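Hutapea Family Days
A listing of things to do with kids, free to reuse

What's in it

Hutapea Family Days is a plain table of family outings in and near Bivwood: story hours, pumpkin patches, museum mornings, splash pads, puppet shows, library craft tables, the lot. Right now it holds 381 listings, one per row, and we love how many of them are things we'd never heard of before we started typing them in. (Who knew the Grekard rail yard lets kids ring the bell?)

It started as a list on Si-eun Woo's fridge and grew from there. Kadri Kivi turned it into a file other people could open, and it has been growing ever since!

Files

listings.csv — the main table
venues.csv — addresses, parking notes, stroller access
changes.txt — what was added or dropped, newest first

Columns in listings.csv

title: the name the organizer uses, spelled their way
venue_id: matches a row in venues.csv
season: fall, winter, spring, summer or all
day_pattern: plain words, such as "first Saturday" or "every Wednesday"
start_time: local time, 24-hour clock
cost: free, pay what you can, or a dollar amount per child
ages: youngest and oldest, with a hyphen between them
indoors: yes, no or both
notes: anything a parent would want to know before loading the car

An example row:

Grekard Lantern Walk, v044, fall, last Friday, 18:30, free, 3-12, no, bring your own lantern or make one at the gate from 17:45

How listings get in

Most come from flyers, library bulletin boards and organizers' own pages. We type each one in by hand, then one of us calls or emails to check the time and the price. Listings we couldn't confirm have "unchecked" at the start of the notes column. Please leave that word in if you pass the table along.

The notes column is our favorite part. It runs long in places, up to 300 characters, and that's where you'll find out which corn maze has the good cider and which museum has a bathroom on only one floor. If you build a page from this table, please make room for it. 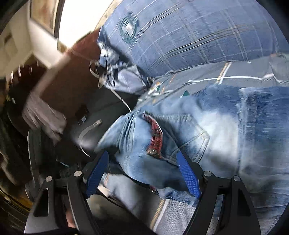

Things to watch for

Day patterns are written for people to read, so a script will need some help with entries like "Saturdays until the pumpkins are gone." Idel, the small calendar tool we use ourselves, skips the ones it can't parse and writes them to a log. We go through that log by hand, usually in February when there's less going on.

Costs are per child. Adult prices are in the notes when we have them.

Coverage is lopsided. Fall is packed, summer is pretty good, and winter needs a lot more indoor stuff for toddlers. The east side of Bivwood is thin too, so if you live out that way we'd be thrilled to hear from you.

Version 2 changed the ages column from words to numbers. If your page still expects "toddler" or "grade school," it'll break until you update it. Sorry about that — the new way is so much easier to sort!

Adding or fixing a listing

Open an issue with the title, the venue, the day and a link or phone number. A photo of a flyer is fine as long as we can read the start time. Please search first, as some festivals go by more than one name.

Reuse

Use it for anything you like, including printed guides and school newsletters. Credit "Hutapea Family Days" somewhere on the page, and send us a copy if it's on paper. Si-eun is keeping them all in a binder.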